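Bumby Countertop Water Filter: Set-Up Guide
Section 4. First Use and Flushing
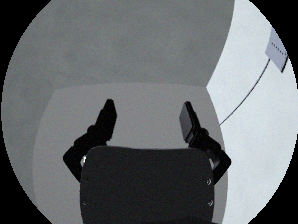 Before You Start

Read the whole section once, then go back and do it. We know how set-up guides are usually read, which is with one hand while the other is already unscrewing something, but this one has a step in the middle that takes ten minutes and a bucket.

You will need:
The Bumby base and lid
One Fastumel cartridge, still in its wrapper
The hose and the faucet adapter
A bucket or a large pot
A dish towel you don't care for

Note: If your faucet has a pull-out spray head, stop and turn to Section 7. The adapter will not fit it. It will feel as though it might, for a good while.

Fitting the Cartridge

1. Wash your hands. Unwrap the cartridge and pull off both end caps. The blue cap comes off easily. The white one doesn't, and it has to come off too.

2. Stand the cartridge in a pot of cold water for ten minutes. It will hiss and let out bubbles. Leave it alone until the bubbles stop, even if that runs past the ten minutes.

3. Check that the black rubber ring is sitting flat in the groove at the bottom of the cartridge. A twisted ring is behind most of the leaks we hear about, including the ones described to us as a cracked base.

4. Lower the cartridge into the base and turn it clockwise until it clicks. Hand tight is enough.

Caution: Do not use pliers or a wrench on any part of the filter. The threads are plastic and will lose the argument, and the warranty doesn't cover threads.

5. Put the lid on and turn it until the two arrows line up. If they stop short of each other, take the lid off and start again. Close doesn't count here.

Connecting to the Faucet

6. Unscrew the aerator from the end of your faucet. Put it in a drawer you'll remember. You will want it back if you ever move out.

7. Screw on the adapter. If it wobbles, add the thin washer from the small bag. If it still wobbles, swap that for the thick washer – don't use both.

8. Push the hose onto the adapter until you can't see the white line. Tug it gently. A hose that comes off now would have come off later, with the water on.

9. Turn on the cold water slowly, with the adapter lever set to TAP. Look for drips at the adapter and at the bottom of the base.

Caution: Cold water only. Hot water ruins the cartridge and won't leave any mark to warn you that it has.

Flushing

10. Put the free end of the spout over the bucket and move the lever to FILTER.

11. Let the water run at a moderate flow for ten minutes. The first bucketful will be gray. This is carbon dust from the cartridge. It's harmless, but it doesn't look it, and it will stain a white towel (see the list above).

12. Empty the bucket as needed. The gray water is fine for houseplants, most of which have had worse.

13. When the water runs clear, fill a glass and let it stand for a minute. Tiny white bubbles that rise and vanish are trapped air and may keep showing up for a few days. Black specks mean another five minutes of flushing.

Setting the Counter

14. Press and hold the button on the lid until the display reads 1000. That's the cartridge life in gallons, and it counts down from there. In homes with hard water, set it to 600 by pressing the button once more.

Note: The counter can't tell whether you changed the cartridge or just pressed the button. Please don't take advantage of it.

If the Flow Is Slow

Check for a kink in the hose first, then check again behind the dish rack. If the hose is clear, make sure you removed the white cap in step 1.

Stangate base units sold before March use a shorter hose and a different washer. For those, follow the card packed with the base and skip step 7.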